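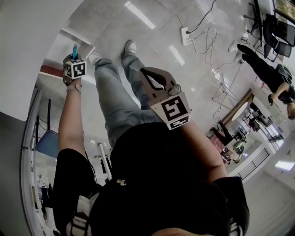
New studio, week one!

January 16, 2026

We have the keys, we have the furniture (most of it), and I have been grinning at a brick wall since September, when we first came to see the place. It's on the second floor of the old Hellwig building in Bradness, and I still can't quite believe we get to work in a room like this every day.

Let me start with the wall, because I talk about it to anyone who'll stand still. It's real exposed brick, red-brown, with dark charcoal bricks scattered all through it in no pattern I can find, and it goes right up to a white ceiling with the pipes left showing. I had a whole plan to hang shelves on it. Plan canceled! I don't want to cover up a single brick.

The white desk went in front of it and looks so good there. Top marks to Lorik for the desk, by the way, it took us two evenings to put together but it doesn't wobble one bit. I've only put a little thin-framed picture on it so far, leaning against the bricks, and there's a cardboard box on top too. I like the leaning look so much that I may never buy a picture hook again.
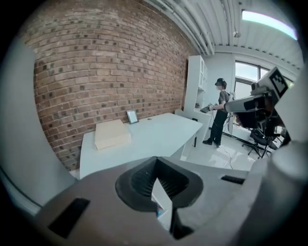

Floors and cords

The floor is glossy white tile and it makes the whole place feel bigger. When the ceiling lights are on you get these long bright streaks across it, which I love. It also shows every crumb, so we own a proper mop now.

Cords are the next job. We're running a lot off one white power strip on the floor, with black cables going one way and white ones in a tangle beside it, and I step over them all day long. I've ordered a cable tray and a bag of Velcro ties from Gasus (up to 5 cords per tie, they say, we'll see about that) and I'm weirdly excited to get down there and sort it all out.

The round white table with the wooden edge has found its spot by the doorway, and I think it's staying. Next up: a rug, a plant that can cope with me, and a better lamp for the desk. If you have a favorite lamp, tell me in the comments!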